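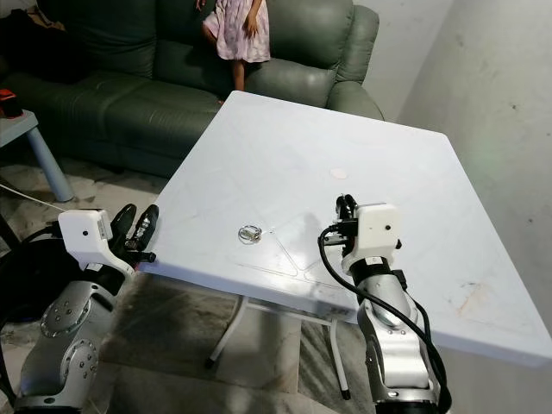

4.2 Leveling the table

Applies to Retlow folding and fixed-leg tables used indoors. Maximum evenly distributed load: 50 kg.

1. Place the table on the floor in its final position. Remove all items from the top.
2. Press down on each corner in turn. Note which corner moves.
3. Turn the table 180 degrees and repeat step 2. If the same leg lifts, the leg is out of adjustment. If a different leg lifts, the floor is uneven.
4. For a leg out of adjustment, loosen the collar with a 19 mm wrench, turn the foot until it touches the floor, and retighten.
5. For an uneven floor, fit one shim (part 100) under the raised foot.
6. Set a level across the top, first lengthwise, then crosswise. Repeat step 4 or 5 as needed.

NOTE: Feet can be extended up to 19 mm. Do not stack shims.

CAUTION: Do not adjust a foot while the table is loaded. Keep fingers clear of the leg joint.

Check the collars again after the first week of use. For cleaning, see 4.3.

Revised 2018-03-14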